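Dovville Well Water Project
Progress report to the Cliler Fund, second period

Work since the last report has gone mostly to sampling and to getting results back to households. We have now tested 281 private wells in the Dovville area, against a target of 240 for this point in the grant. The extra wells came from the north side of the valley, where people asked to be included after their neighbors got their letters.

Nitrate is the main finding so far. In 42 wells the level was over the limit we use for advising against drinking. Most of these are shallow dug wells on the farm side of the creek. Owners were called the same day the result was confirmed, and the letter followed. Two of the wells had been used to mix baby formula, and both families are on bottled water until a new source is set up.

Iron and hardness were high in many places but don't call for action under the grant. We list them in the letters anyway – people want to know why their sinks stain.

Sample intake moved to the Nugroho building in September. The old room had no cold storage, and bottles had to be driven to the county seat every afternoon. Intake is now open until 6 p.m., which suits people who work days. Itziar Vidal has rewritten the intake form so that well depth and year of digging are on the first page. Under the old form a lot of people left them blank.
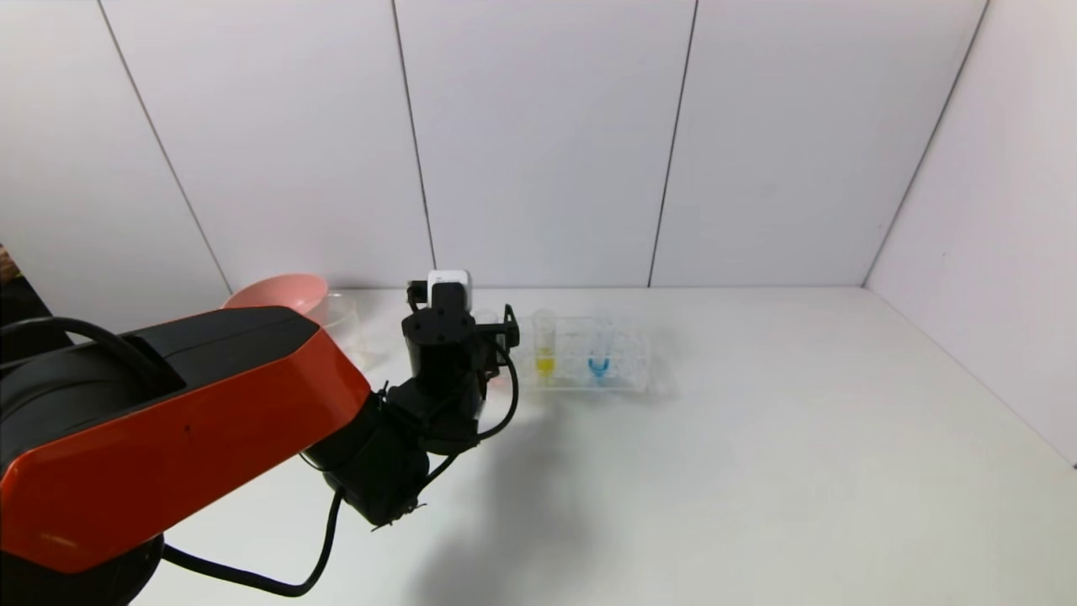

Liliana Farina wrote back after reading a draft of this report that the turnaround time is still too long, and that a household waiting three weeks for a nitrate result has been drinking the water for three weeks. She would like us to promise ten working days in the next period. We think that can be done for nitrate. It can't be done yet for metals, which go to an outside lab in batches.

The home visits are behind. We planned 60 and have finished 37. Iñaki Escobar was out for part of the summer and the roads above the quarry were closed for repairs. Visits to the wells with high nitrate were done first, and the rest are booked through the winter.

Spending is slightly under plan. Bottles and courier costs came in lower than budgeted, and mileage came in higher. We ask to move the unspent courier money to mileage. The Tridadeck database license was renewed at the old price.

For the next period we plan to retest every well with a high nitrate result, finish the late visits, and hold one evening meeting in Dovville on well caps and shock chlorination. Nuria Goicoechea will send the budget table separately.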